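About Savel Water Heating

Savel is a small company that installs and repairs water heaters in family homes. We began with one van and a rented garage, and we worked mostly for neighbors who had no hot water in the morning and needed somebody the same day. Today we have three vans and a proper shop with a parts counter, but the work is still the same. We come, we look at the heater, we tell you what is wrong with it and what the repair will cost.

The company was started by Trinidad Lacson, who learned the trade from an uncle and later passed the exams for gas and for electric work. Trinidad still answers the telephone before 8:00 in the morning. If you call at this hour, please have the age of your heater ready. It is written on the label on the side of the tank, usually inside the serial number, and we can help you to read it.

What we do

Most of our visits are for tank heaters. We change heating elements, thermostats, anode rods, gas valves and relief valves. We also flush tanks, and in our area this is important work. The water is hard, and after some years the bottom of the tank collects so much scale that the burner must heat the stone before it can heat the water. A customer hears it as a popping noise, like corn in a pot.

We also install tankless heaters, but we do not recommend them for every house. The gas line is often too small, and making it larger can cost more than the heater. We prefer to measure first and talk about models later.

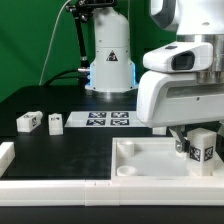 Trinidad told me to keep my old tank for two more winters and only change the anode rod. I had already the money prepared for a new one, so I was surprised to hear this from a company that sells them. The rod was almost gone, only the wire was left in some places. Now I have it checked every second year and the water does not smell anymore. -- Mrs. Caruso

We are grateful for letters like this one. We do sell new heaters, of course, and when a tank is leaking from its body there is no repair for it. But a tank that is only noisy or slow has often a good part of its life in front of it.

How we work

Before each job you receive a written price. It includes the parts, the labor, the permit if your town asks for one, and the removal of the old heater. If we find something unexpected behind the tank, such as a corroded pipe or a vent that is not sloped correctly, we stop and call you before we continue.

Every technician carries the common parts in the van. For the less common ones we have the shop, where the shelves hold 291 different items. Last winter we made 151 emergency visits, and in most of them the part was already with us. When it was not, we lent the family a small electric heater for the kitchen sink until the part arrived.

We give two years of warranty on our labor. The warranty on the heater itself comes from its manufacturer, and we fill in the registration for you at the end of the installation. Please keep the paper copy in a dry place -- not on top of the tank, where many people put it.
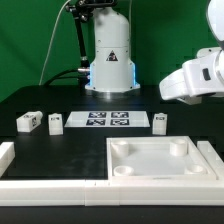

Where we are

Our shop is in Likard, on the road to Fotton, next to the tire store. The parts counter is open to everybody, also to people who like to do their own repairs. Bring the old part with you if you can, or write down the model number of the heater. There is parking behind the building, and the entrance for deliveries is on the same side.

We serve both towns and the farms between them. For houses farther away, please call first and we will tell you sincerely if we can come, or if a company closer to you would be faster.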